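How to Put Together a Monthly Mix

Filed under: Guides

I post a mix at the end of every month, and people sometimes ask how I pick the order. It takes one evening, usually after dinner. The December one is used as the example.

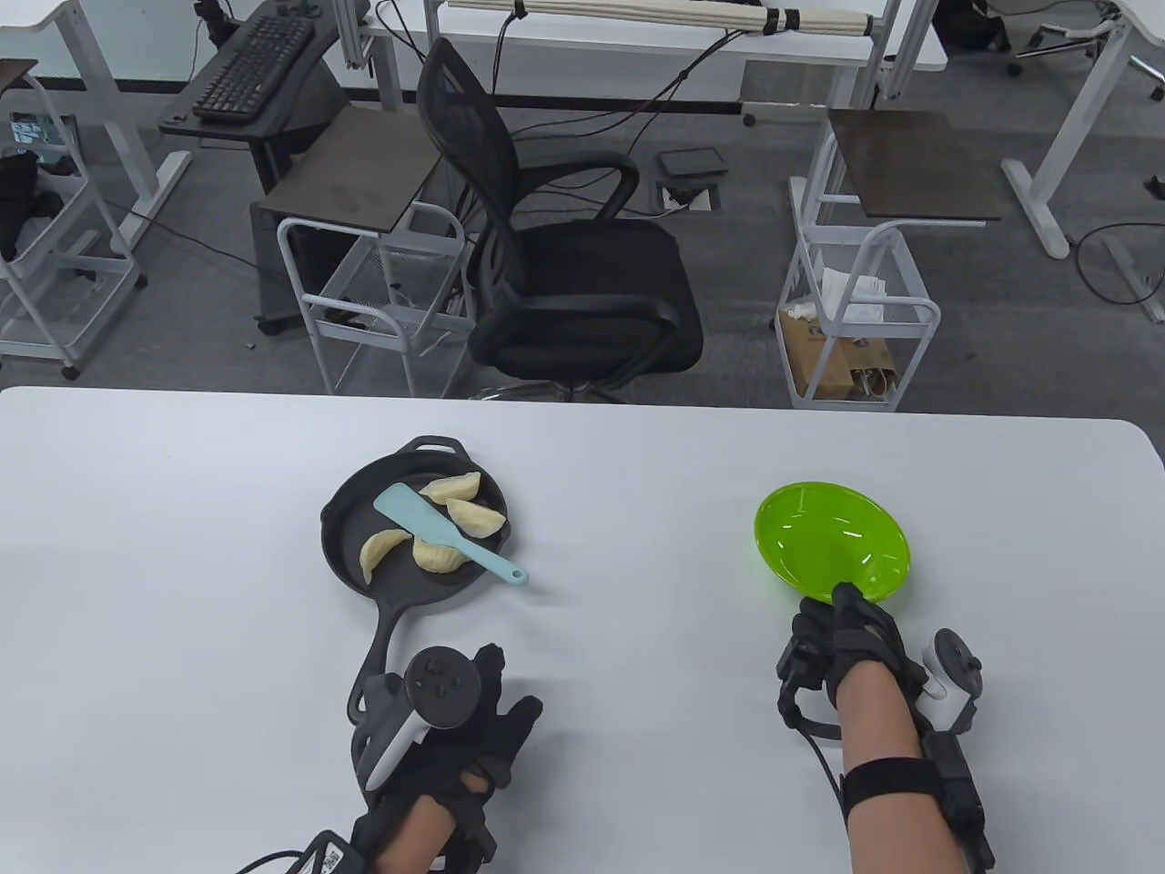
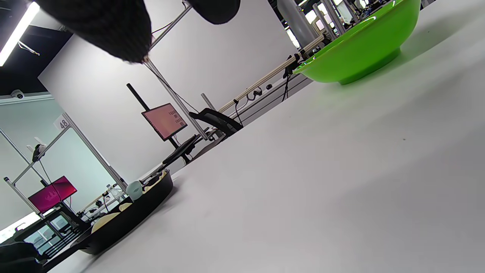
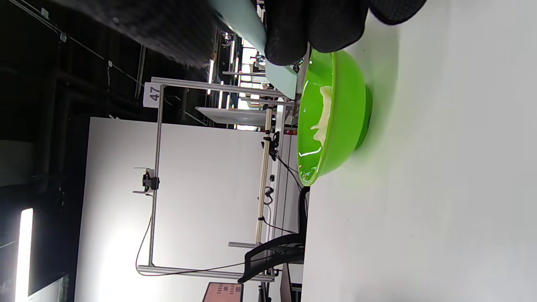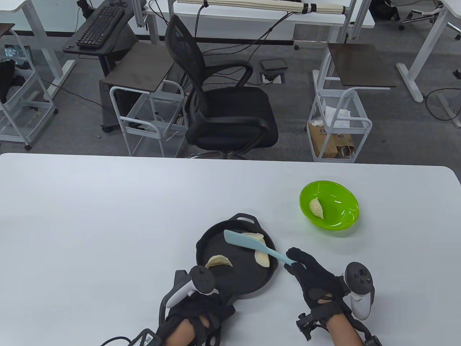
1. Keep a running list. Every time a song makes you stop what you're doing, write it down. By the end of the month I have far too many, so I play the first minute of each and cross off the ones I skip.

2. Set a length. Mine is 77 minutes, a habit left over from burning CDs. Anything over that gets cut, even if I like it.

3. Pick the opener and the closer first. For December I opened with Lornova - short, no long intro - and closed with the slow Zedow track from the second side of their EP.

4. Build in blocks. I put songs in groups of 3 that share a tempo or a mood, then move whole blocks until the joins sound right. Only one artist per mix gets two songs. This time it was Amrani, and I kept them 6 tracks apart.

5. Level the volume. Older recordings are often a lot quieter than new ones. Most free audio editors have a normalize setting. Run it on every file before you start joining them.

6. Set the gaps. Two seconds is fine for most songs. The live Tondau track ends in applause, so I faded that over nearly 5 seconds into the next one.

7. Listen to all of it once, on speakers, before you upload. If you reach for the skip button, take that song out and check the join again.

Write the track list in the post, with links to where each band sells its music. If a band asks you to remove a song, remove it the same day.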